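# Chapter 5: Reporting from the Pit Lane

A race weekend produces more material than a reporter can file. This chapter covers the selection of that material: what goes into a session report, what is held for the feature, and what is dropped.

The session report has a fixed order. State the result first, then the margin, then any penalty still under review. Lap times are copied from the official timing sheet and never from the commentary feed. A standard report runs to 75 words per session; the race report may run to 749.

Section 5.2 follows the file kept by Katsuhiko Shimada during a December endurance round. His notes on the Rundell team separate direct observation from paddock talk by using two columns, a method adopted in the exercises.

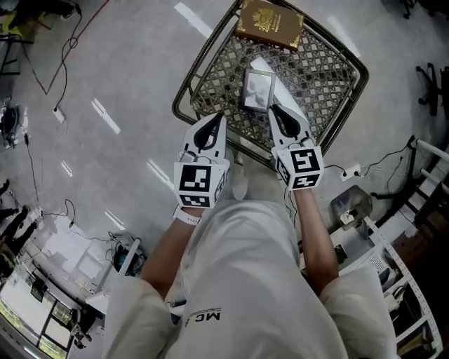

*Figure 5.1. Hand-held grippers above a woven chair seat.*

Terms set in bold are defined in the glossary. Readers without access to a timing sheet may use the one in Appendix 2.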